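I'd planned to write this one from the hotel in Wandlow, feet up, with a view of the harbour. Instead I'm at home, with the kitchen to myself and a bag I haven't had the heart to unpack. So, the flight that wasn't.

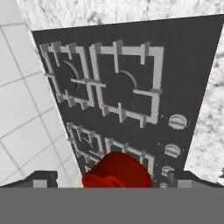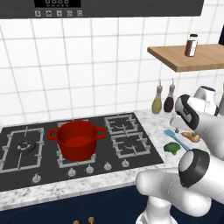 *Liv Moen*

The text came at ten to six in the morning, when I was already on the airport bus. Your flight has been cancelled, please see the app for options. I opened the app. The app had one option, and it was to call a number, and the number played me a recording telling me to use the app!

I fly with Makholm a fair bit for work and mostly they're fine. Small planes, decent coffee, crew who look as if they like each other. But they only run two flights a day on that route, and when the morning one goes, everybody gets poured into the evening one, which was full anyway. By the time I reached the desk there were 210 of us, according to the very tired man behind it (that was two cancelled flights put together, ours and one going south). He'd been told it was a crew problem. The woman next to him had been told it was fog. I looked out of the window and could see for miles.

I'm not cross about the cancellation itself. Crews run out of hours, parts don't turn up, I get all that. What wound me up was the drip, drip, drip of it. First we were going at nine. Then at half past eleven, from another gate, right at the other end of the building. Then the board said "wait in lounge" for nearly 4 hours, and I ate a cheese toastie I didn't want, purely because the voucher ran out at noon.

I did get talking to a chap called Tormod Haugen, who was trying to get to his niece's wedding and had his suit over his arm the whole time in one of those zip-up bags. He'd already found a seat with Teshome, going the wrong way first and then back up again, with a change in the middle and 7 hours door to door. He very kindly showed me how to do the same, but by then the fare had gone silly and I only had the one meeting to get to. I rang, moved it to video and felt a bit daft for not having done that in the first place. I hope he made the wedding. He'd got as far as security when I last saw him, waving the suit.

Now for the useful bit, if you're in the same boat. Take a photo of the departures board every time it changes. I didn't start until the third change and I wish I had. Keep the receipts, even for a bottle of water. And do ask at the desk, in person, for the reason in writing. They gave me a printed slip after a bit of humming and hawing, and it says "operational", so make of that what you will.

I've put my claim in through Makholm's own form and not one of those firms that take a slice. My sister used Mollix for hers last February and got her money in the end, but they kept more of it than she'd expected and she's still grumbling. The form is long and it logged me out twice, so type your bit out somewhere else first and paste it in.

My bag, by the way, had a little adventure of its own. It went through to the hold before the text arrived and took until mid-afternoon to come back round the carousel, by itself, upside down, with somebody else's ribbon on the handle. If you're missing a green one, get in touch.

I'm rebooked for next month on the early flight again, window seat. I'll put the claim result up when I hear.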